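How Does a Carousel Work?
By Vibeke Bach

When I was nine I rode the carousel at Climthorpe Park so many times in one afternoon that I walked into a trash can when I got off. I rode the same horse every time, a gray one with a chipped ear, and I kept looking up. Above my head there were rods going round and round, and big toothed wheels, and I wanted to know what all of it was for. My dad said "machinery" and went to buy a lemonade.

Well, I'm a grown-up now and I write about rides, so I finally got to ask somebody! Leif Bisgaard looks after the carousel at Climthorpe, and he let me come in before opening time and poke my head into the middle, where the mirrors and painted panels usually hide everything. So let me tell you what's in there.

It all hangs from the middle

I always thought a carousel was like a giant plate spinning on the ground. Lots of big old-style ones don't work that way at all. In the middle there's a tall, strong pole. At the top of the pole there are long arms sticking out like the ribs of an umbrella. The arms are called sweeps. The horses hang down from the sweeps on their poles, and the floor you walk on hangs from the sweeps too. So when you step onto the platform, you're standing on something that is hanging from the roof. (I bounced a bit when Leif told me this. It does wiggle!)

The whole umbrella sits on a bearing at the top of the center pole. A bearing is a part that lets something heavy turn easily. If you've ever spun the wheel on a skateboard with your finger, you've felt a bearing at work.

What makes it turn

A long time ago, carousels were pulled around by real horses or ponies, or pushed by people. I'd have been a terrible carousel pusher. Later on came steam engines, with a puff and a hiss and plenty of coal. The one at Climthorpe is 135 years old and started out with steam, and you can still see the hole in the roof where the chimney used to poke out.

Now there's an electric motor. A motor spins very fast, much faster than you'd want to go on a wooden horse, so gears are used to slow it down. Gears are wheels with teeth that fit into each other. When a small gear turns a big gear, the big one goes around more slowly but pushes harder. Think of the easy gear on a bike, when your legs go like crazy but the bike climbs the hill anyway.

Leif doesn't start it all at once, either. He brings the speed up gently. If he went straight to full speed, everyone would get a jerk, and somebody would end up wearing their ice cream.

Up and down, up and down

OK, my favorite bit. Why do the horses gallop?

Remember those rods above my head? They run from the middle out to the edge, one over each row of horses. They aren't straight, though. Each has bends in it, like a crazy straw, and a rod with bends like that is called a crank. The top of each horse's pole hooks onto one of the bends.

At the inner end of the rod there's a small gear, and it rests on a big gear that stays still in the middle. As the carousel goes around, the little gear has to roll along the big one. That makes the rod spin. When the bend is at the top, your horse is up high. When the bend swings to the bottom, down you go.

The bends on one rod point different ways. So when you're up, your friend on the next horse might be down. If you've tried to hold hands on a carousel you already know this.

You can make a crank yourself. Take a pipe cleaner, bend a square U shape in the middle, and poke the ends through the sides of a shoebox. Loop a piece of string over the U and let it hang down with a paper horse on it. Turn one end of the pipe cleaner. Gallop gallop!

Which horse is fastest?

Everybody finishes a lap at the same time, whether they're sitting near the middle or out on the edge. But the outside horse has to go around a much bigger circle in that time, so it really is moving faster. Try it with a friend on the playground: hold the two ends of a jump rope, and have one person turn slowly on the spot while the other walks around them and keeps the rope straight. Guess who gets tired.

You might also feel as if you're being pushed outward. Your body wants to keep going in a straight line, and the horse keeps turning you. Hang on to the pole and you'll be fine.

There are 33 horses at Climthorpe and my gray one is on the outside row. I knew he was quick.

The lights and the music

There are 200 bulbs on the roof edge. Electricity is tricky on something that spins, because a plain wire would get wound up like spaghetti on a fork. So there's a metal ring in the middle with a little block that slides against it as it turns. It's called a slip ring, and it lets electricity pass across with no twisting.

The music comes from a band organ. It reads a long folded cardboard book full of holes, and each hole tells a pipe or a drum when to play. Leif showed me the one for a march that he says he hears in his sleep.

Before the gates open

Every morning somebody walks around and checks the poles, the straps and the floor. The moving parts get grease. The horses get dusted, ears and manes and all, with nothing scratchy, as old paint chips easily. I did three horses and got to ring the starting bell.

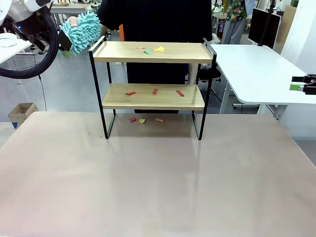

Words to remember

Sweep: a long arm at the top that things hang from.
Bearing: a part that helps something turn easily.
Gear: a wheel with teeth.
Crank: a rod with a bend in it.
Slip ring: a ring that passes electricity to something that spins.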